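From the Drernham Playhouse newsletter, July 2018

Coming this fall: "Flelta" gets its first full staging

We have been sitting on this one for months and we can finally talk about it! Our fall musical will be "Flelta," the chamber piece by Verna Brannigan that some of you heard at the reading two winters ago, when the heat went out and everybody kept their coats on and still stood up at the end. It runs in November in the upstairs theater, which seats 100, and if you have ever sat up there for a show with a live band you know how close it feels.

For anyone who missed the reading, the story follows a dance band singer named Ada Bredell across one long night in 1951. She has just finished her last set at a hotel ballroom on the lake. The bus leaves at dawn, and she has until then to decide whether to get on it. That's the whole plot, more or less. Along the way she argues with her piano player, calls a sister she hasn't spoken to in years, and sings through most of the book of songs that made her name, plus one she has never sung for anybody.

Ada isn't based on one real singer. Verna spent a long time reading letters and diaries from women who toured with regional bands, the ones who played six nights a week and cut a record or two that never got past the county line. She pulled bits from all over. The business with the shoes (you'll know it when you see it) came from a letter. So did the terrible sandwich.

The score has 9 songs, and every one of them sounds like something you half remember from your grandmother's radio. Verna writes a real tune! The opening number, "Leave the Lamp," is a slow swing that keeps wanting to turn into a waltz, and there's a wonderful fast patter song in the middle for the piano player, Pfister, who has been waiting eleven years for Ada to ask his opinion about anything. The new song, the one nobody in the story has heard, comes very near the end with only the upright bass under it. At the reading it was sung with a script in one hand and it still stopped the room.

A few things have changed since then. The second act used to open with a scene at the front desk that was funny but held everything up, and Verna has cut it and given the best jokes to the sister. The phone call is now sung all the way through. There is also a proper ending, where the reading just sort of faded out with Ada holding her suitcase. We won't say which way she goes. People on staff have already argued about it over lunch, and those of us who thought she should do the other thing have mostly come around.

Marlies Kuster is directing. Many of you know her from "The Harbor Lights" and from the winter concert, and she has wanted to get her hands on this piece ever since the reading. Her plan is to keep the band in view the whole evening, on the same level as the actors, so that when Ada turns around to talk to Pfister he's right there at the keys with his sleeves rolled up. No pit, no curtain. The ballroom will be mostly light and sound, with a few real pieces of hotel furniture and that long row of windows going from black to gray to pink as the night runs out.

"I don't want anyone waiting for the next song," Marlies told us. "I want you to forget she's going to sing, and then she does."
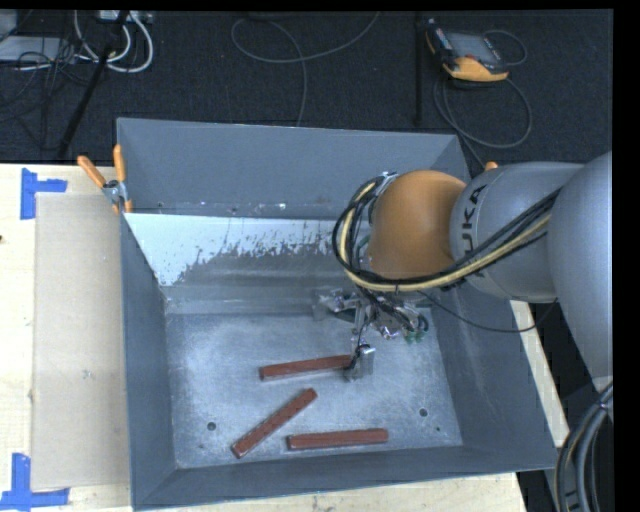 Five players make up the band: piano, bass, drums, clarinet and trumpet. The clarinet doubles on tenor sax, and the trumpet player gets a muted solo under the phone call that is worth the ticket all by itself. Verna has been reworking the arrangements for this smaller group, and the pages we've heard so far are lovely – leaner than before, with more air around the voice. She'll be in the building for most of rehearsal, so expect things to keep moving right up to opening.

Auditions are open to everyone, members or not. We're looking for an Ada who is comfortable in a low alto range and can carry a ballad without pushing it. Pfister needs to play piano well enough to accompany at least the patter song himself, and the part can go to an actor of any age over thirty or so. The sister is heard before she's seen and has one big duet. There are also three smaller parts – a night clerk, the bandleader and a young fan who has lost her ride home. Please bring two short songs from before 1960 in contrasting moods, with sheet music in your key. You'll be asked to read a page or two as well, and we'll hand those out when you get here.

Tickets are $38, and members can book a week ahead of everyone else, by phone or at the box office window. The reading was in the main hall, where we can fit 300, so please remember that there are far fewer seats per night this time! If you want to sit with friends, book together. The upstairs theater is reached by the side stairs or by the elevator next to the coat check, and there are wheelchair spaces in the front row and at the back.

Verna will also stay after the second performance to play a few songs that didn't make it into the show, including the one from the old front desk scene, and to take questions from the piano bench. It's free with your ticket for any night of the run, so hang on to your stub.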